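**Wednesday, shared shop, gripper bench**

Picked up where I left off. The hand-held is back together after the linkage rebuild, and the Drarkmont controller is still on its old firmware. I'm leaving it there until the mechanical side stops moving around on me.

Work done since the last entry:

- Replaced the bushings in all four arms with the brass ones. The printed holes had gone oval.
- Reamed each seat by hand. Two came out slightly loose, so those got a thin smear of retaining compound on the outside only.
- Shortened the pull cord by one knot.
- Cleaned the old grease out of the center block. It had picked up a lot of printer dust and turned to paste.
- Backed off the pivot screws a quarter turn each, then threadlock. Medium, from the small bottle. The big bottle is the permanent kind and should go on a different shelf.

Play at the fingertips is much better. Before the rebuild I could wag the tips sideways with a thumb and feel it in the handle. Now there's a little movement if I push hard, and most of that is the arms bending. The arms are the same print as before, from the Fasenano black filament. I have a thicker set drawn up but haven't printed it. The thick ones would foul the trigger guard at full open and I don't want to redraw the guard this month.

Closing force is the open question. I ran the spring comparison on the kitchen scale, the way Petro set it up in April: scale on its side against the fence, pad pressing on the plate, trigger fully pulled. The long spring read 307 grams, and it was the steadiest of the ones I tried. The short one would creep downward while I held the trigger, and I think it was binding on the post. I've left the long one in.

That number is low for anything rigid and heavy, but the arm we want to mount this on can't carry much anyway. For packaging it seems like a sensible place to start. If it needs more, the next step is the Yurchenko spring in the drawer with the blue label, which is a good deal stiffer and makes the trigger tiring to hold.

**Pads**

Still on the flat black pads with the beveled tops. They meet along the whole face, with a hairline between the tips. I checked this by closing on a strip of receipt paper. It holds at the base and for most of the height, and slides out when only the last bit of the tip has it. I could shim the left pad to toe the tips in. The risk is that the base then opens up and the pads pinch in a line, and thin film will slip past a line contact as soon as it's pulled at an angle.

The upper edges are showing wear, a dull gray where the bevel starts. Not enough to change them. I'd like to know how many cycles they've done, but the counter on the trigger was unplugged for part of the winter and I don't trust what it says.

**Bags**

Moved on to soft bags in the afternoon. The plan from the Utiddale page in the binder has three kinds of approach: come in from above on a fold, come in from the side, and press in gently closed and then open to gather the film. I've been doing the third one the most. Hard objects are easy to plan for. With a bag, the fold I was aiming at moves as soon as the fingers touch it, and then I'm working on a different fold.
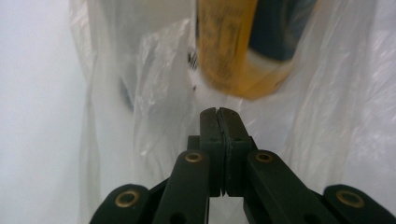 Bit-na Kong thinks I'm worrying about the wrong part. Her view is that the pads are fine and the approach should be slower, with the fingers opened only as far as the fold needs, so the outer arms don't push the rest of the bag away before the tips have anything to hold. She'd also stop gripping single layers altogether and always go for a doubled fold, even if that means a second try.

I think she's right about the opening width. I've been going to full open every time out of habit. At full open the arms spread a long way past the fingers, and there's no need for that on something a few millimeters thick. I marked a half-open position on the trigger with paint pen so I can feel for it and also see it. A proper stop would be better. There's room for a set screw behind the trigger if I move the cord anchor back.

I'm less sure about never taking single layers. On the arm we won't always get a choice of fold, and I'd like to know how it fails before it's up there.

Notes to keep with the gripper, in no order:

- Clear or milky film is hard to judge in the camera view. Glossy streaks look like edges. I went for one several times and it was only a highlight. Moving the lamp helped. Try the lamp with tracing paper over it.
- Whatever is inside the bag shows through enough to pull my eye toward it. For labeling, we should agree whether the target is the bag or the contents. I've been writing "bag" for all of them.
- Brass against printed arms is quiet. The old joints squeaked and that got into the audio.
- Don't oil the bushings with the light machine oil. It wicks out onto the links and then onto the film. Dry lube only.
- The screw recesses on the front of the block collect fluff. Brush them before each session.

**Recording**

The card is set to roll over at 1000 clips. It isn't near that. File names are in order but the clock was an hour off for the morning clips. I fixed it at lunch and left the morning ones alone. Petro, if you're sorting these, go by sequence number and ignore the time.

Battery lasted up to 30 minutes per charge with the screen on. With the screen off it should go longer, I haven't timed it.

**Left to do**

1. Set screw stop for half open. Drill from the back, the front wall is too thin.
2. Print one spare inner arm, same settings as the last set, and weigh it against the old one.
3. Try the left pad with one layer of tape behind it before cutting a real shim.
4. Repeat the scale test after the threadlock has cured overnight. If the reading has dropped, look at the cord knot first.
5. Order more medium threadlock.
6. Write to Drarkmont about the firmware notes. The page they link to is for the older board.

Gripper is on the middle shelf with the trigger released and the battery out. The reamer is in my drawer, please ask before using it on steel.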